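Speaker notes -- Driteo project, November review
Speaker: Cherry Mae Lagman

Slide 1. Opening
Thank the hosts at Stastden. State that the talk covers one result from the Driteo project and the method behind it. Mawar Liem will take questions on the training code.

Slide 2. The question
When two people share one task, each with a hand-held gripper, does a policy trained on their recordings hand over small soft objects more reliably than a policy trained on one person using both grippers? Prior work in our group did not separate the two cases.

Slide 3. Method
We recorded 224 demonstrations per condition. Operators changed places after every 40 recordings. The object was set down at a new spot before each recording. Pause on this point -- reviewers asked about it twice.

Slide 4. Filtering
Recordings in which both grippers left the view were removed before training. The same rule was applied to both conditions. Refer to the Undurex handout for the full rule.

Slide 5. Recording setup
Allow the audience a moment with the picture before speaking. Point out the distance between the second gripper and the object.
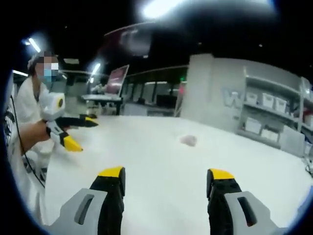

Two-operator condition, seen from the first operator's gripper. The second gripper is at left, with the small pink object on the white tabletop.

Slide 6. Result
The two-operator policy completed 62 percent of handovers on the Nijs test set. Most failures came at the moment of release. State plainly that 4 object types were tested and that no claim is made for rigid parts.

Slide 7. Next steps
Slower release, then a repeat of the full test. Invite questions.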